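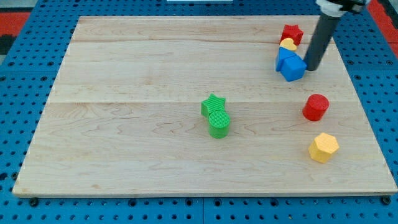

Light wooden board on blue pegboard.

Section 5: Connecting Drolto to your order system

Print this page | E-mail this page

OK, so by now you have Drolto installed and you can log in to the console. If you can't, go back to Section 4 and sort that out first, as nothing in this part will work without it. I wrote these steps while I was setting up the link between our order system (Fiken) and the warehouse database (Sowerby), so those are the names you'll see all the way through. Put your own in wherever you see mine.

You need an hour or two with no one else changing things. I like to do it early in the morning, before the first batch of orders comes in.

What you need before you start

An admin login for the Drolto console, plus a read-only login for Fiken and a read/write login for Sowerby. Get these as real service accounts. I used my own login the first time I did this, and then my password expired in August while I was on vacation, and the whole link stopped dead.

You also need the field list from the back of this guide. Print it. I know, I know – but you'll be flipping between three windows already and the paper copy is a lot easier to scribble on.

5.1 Setting up the source

1. Log in to the console and open Connections.

2. Click New, then choose Source. Give it a short name with no spaces. I called mine fiken_orders.

3. Type the server name and the port. The port box is filled in already with 444, and on our network that was right. Ask your network people if yours is different.

4. Enter the read-only login and click Test. You should get a green line that says Connected. If the line is yellow, the login worked but it can't see the tables, so you have to go back to whoever made the account and ask for rights to the order tables.

5. Click Save. The window doesn't close by itself when you save, which fooled me more than once. Look for the word Saved in the lower corner and then close it.

Note: The Test button only checks the login. It doesn't read any data, so a green line here won't tell you if your orders will come across in good shape. We get to that in 5.4.

5.2 Setting up the target

6. Go back to Connections, click New, and this time choose Target.

7. Fill in the same boxes for Sowerby, using the read/write login.

8. Under Write mode, pick Hold. Leave it on Hold until you have finished every step in this section.

9. Click Test, then Save.

CAUTION: Do not pick Live in step 8. In Live mode Drolto starts copying records the second you save, with whatever field settings it can guess, and its guesses are pretty wild. I ended up with 168 customers whose phone number was in the zip code field. There is no undo. You'd have to restore Sowerby from a backup, and I hope you have one.

5.3 Matching the fields

This is the slow part, so get some coffee! Drolto shows the Fiken fields on the left and the Sowerby fields on the right, and you draw lines between them with the mouse.

10. Open Maps and click New map. Choose your source and your target from the two lists.

11. Click Auto-match. It joins up every pair of fields that have exactly the same name. For us there were 179 fields on the Fiken side and Auto-match found maybe half of them, and the rest I did by hand with the printed list next to me.

12. Check the matches it made. Same name doesn't always mean same thing. Both of our systems have a field called status, but in Fiken it's the status of the order and in Sowerby it's the status of the shelf location (full, empty or blocked). Delete any line that's wrong by clicking it and pressing the Delete key.

13. Draw the missing lines. If you don't need a field, leave it alone. Unmatched fields are skipped and you can always come back for them.

14. For each date field, double-click the line and choose the date format. Fiken writes the month first and Sowerby writes the year first. If you skip this, most dates will be thrown out as errors, and the ones where the day and month could be swapped will go through wrong without a peep.

15. Save the map. Save it again under a second name too, with the word copy on the end. Trust me on this one.

Note: Long text fields are cut at the length of the target field. Our delivery notes were losing their last few words and it took the drivers to spot it. If you have the same problem, ask your database person to make the Sowerby field longer. Drolto can't do that for you.

5.4 Running a trial

16. Open Jobs, click New, and choose your map.

17. Set Number of records to 5. Small is good here.

18. Click Run trial. The results open in a table and nothing is written to Sowerby while the target is on Hold.

19. Read across every row and compare it with the same order in Fiken. Look hard at dates, prices and anything with an accent in it. Severin Koller in our office was my test customer for this, mostly so I had an address I could check by walking down the hall.

20. If something is off, fix the map, save it, and run the trial again. I went around this loop more times than I'd like to admit.

21. When it all looks right, raise the number of records and run it once more. Then check the error list on the second tab. An empty list is what you want.

5.5 Going live

22. Make a backup of Sowerby.

23. Open the target and change Write mode from Hold to Live.

24. Open Jobs and set the schedule. We run ours every hour during the day and not at all overnight, when the Kandent reports are using the same tables.

25. Stay near your desk for the first run – it's usually the longest one, and the console will look frozen for a while. Don't close it.

CAUTION: If you have to stop a job partway through, use Pause and then Stop. Closing the browser window does not stop the job.

If the first run finishes with errors, write down the code next to each one and look it up in Section 7.

Last updated October 23, 2006

Print this page | E-mail this page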